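Reading time: 2 minutes

The table, a few bits on it, and not much else

Quick gallery before everything shuts down for the holidays. Posted 24th December, written standing up, sorry for the typos. Three pics, small notes with each, more in the new year when the shelves are sorted.

Background for anyone new — Skurevance is the back room at Gadus, the long one with the good light. We've been slowly working out what lives on the worktable and what goes in the drawers. Plates ended up as catch-alls. Cheap, easy to wipe, and they come in colours.

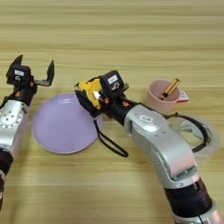 Pink cup is for pens, one pen at a time, that's the rule now. We had a jar before and half of them were dead. Gold and black one is the good one, please put it back. The clear tape stays out all year becuase the minute it goes in a drawer we buy another roll. Lavender plate is for whatever you're using right now. Small things only. Not lunch.

Love that purple against the pale wood. Would never have picked it from the catalogue, it was the last colour going in August and I grabbed the lot for the kitchen and the workroom both.

The tabletop itself gets a wipe and a light oil, nothing fancy. Grain runs the long way so wipe the long way. No hot mugs straight on it, use a coaster or the Clondel mat from the cupboard.
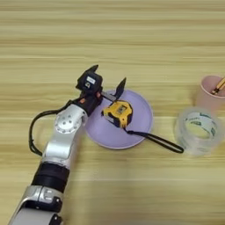

Gallery no. 128

Yellow and black tape measure on the plate, strap trailing off over the rim and onto the table. I like the strap left long — easy to grab, easy to hang on the hook at the end of the day. Delali tucks it under. We don't agree on this and wont be settling it here.

Rubber corners on the case are worth having if you're hard on your tools. Ours has been off the ladder more than once and the plate makes a softer landing than the floor does. Anyway. Measure twice etc. The shelf by the door is still out by 5 mm and yes I know.

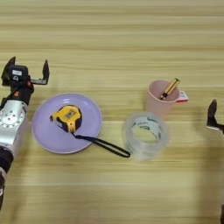
Next job is the drawers. Same idea, one plate or tray for each sort of thing, labels on the front, spare tape at the back where I can find it. Will put those up once the handles arrive. If you've got a lavender plate going spare, same size or near enough, drop it at the front desk at Gadus.

Happy holidays, back in the new year.

Contact: Skurevance at Gadus, front desk | © Skurevance | Back to top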